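Maintenance and Setup of a Two-Arm Fruit Sorting Cell
Project report, section 3: Setup and routine care
Elżbieta Szczepańska
Submitted 15 Aug 2023

3.1 Layout

The cell is named Gotska in the lab register. It has two arms, each bolted to its own metal plate at the back of the table. Left and right are given from the robot's side throughout, so they are reversed for a person standing at the front. The table is covered in brown paper, replaced when creases begin to lift. The bin stays on the right arm's side. Its position does not need to be exact, as it is located again at the start of every run.

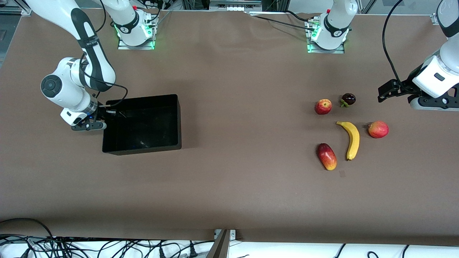 Figure 3. Both arms over the worktable, with the black bin and five pieces of fruit.

3.2 Cable checks

Cable routing caused most of the lost time in the first half of the project. The log held 2671 cycles at the end of testing, and 8 stops were traced to a cable catching during a wrist turn. The slack at each wrist is now checked by hand, with the arm powered down, before the first run of the day. Loose plugs on the floor are still a hazard and should be moved to a tray.

3.3 Gripper care

Both grippers are inspected every 395 cycles. The finger faces are wiped with a dry cloth and the mount screws are tested with a hex key. A screw that turns is removed, cleaned and refitted with fresh threadlocker. The fingers are then opened fully over a clear part of the table and the wrist camera view is compared with the saved reference.

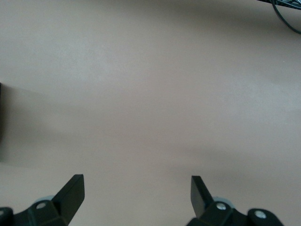

If one fingertip sits higher than the other against the reference, the finger is reseated and the zero position is set again in the Hilleck software. Colour is ignored in this comparison, as the white balance drifts between sessions. Fingers are to be replaced at 3000 cycles regardless of wear. The second set was not fitted before the project closed.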